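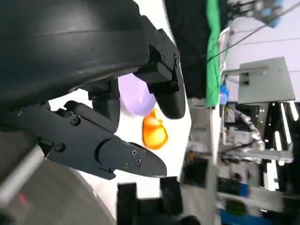 Reuse of Tableware in Student Dining: Final Report

Prepared by Keabetswe Kekana, Department of Consumer Studies

1. Background

The dining hall at Rullham serves breakfast and dinner to residents of the Fankhauser and Ulia houses. Until last year, all evening meals were served on ceramic plates. Disposable plates and cups were then introduced at the side counter for students who wished to eat in their rooms. The housing office asked whether this change had increased waste, and whether a deposit system would be accepted by residents.

This report covers the part of the project concerned with student habits. Costs for washing and storage were studied by a separate group and are not repeated here.

2. Method

Waste from the side counter was sorted and counted over five weekdays in October, beginning each evening after the counter closed at 8. A written survey was placed in residents' mailboxes during the same period. It asked how often the respondent took meals away, what type of plate or cup was used, and whether a refundable deposit would change that choice.

The survey was sent to all residents of both houses. Returned forms were entered twice and compared, and forms with no answer to the main question were set aside.
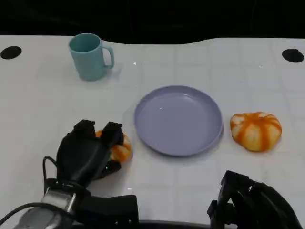
3. Results

A total of 1,632 disposable items were collected during the week. Cups made up 829 of these, and the remainder were plates and bowls. The highest count was on Wednesday, when the dining hall closes early for cleaning and more students carry food out.

Most respondents said they owned at least one cup of their own but did not bring it to the counter. The reason given most often was that staff had refused to fill personal cups in the past. The written rules do not forbid this - the Underex catering agreement mentions only that containers must be clean.

Support for a deposit was stronger in Ulia than in Fankhauser. Several Fankhauser residents noted that their house has no shared kitchen, and that plates would have to be rinsed in bathroom sinks before being returned.

4. Recommendations

The rule on personal cups should be posted at the side counter and explained to serving staff at the start of each term. A deposit trial should begin in Ulia only, with plates returned to the existing dish window. A return point in the Fankhauser entrance hall should be considered before the trial is extended to that house.

5. Limits of the study

The count covered a single week and did not include breakfast. Items thrown away in bedrooms were not collected, so the true total is likely to be higher.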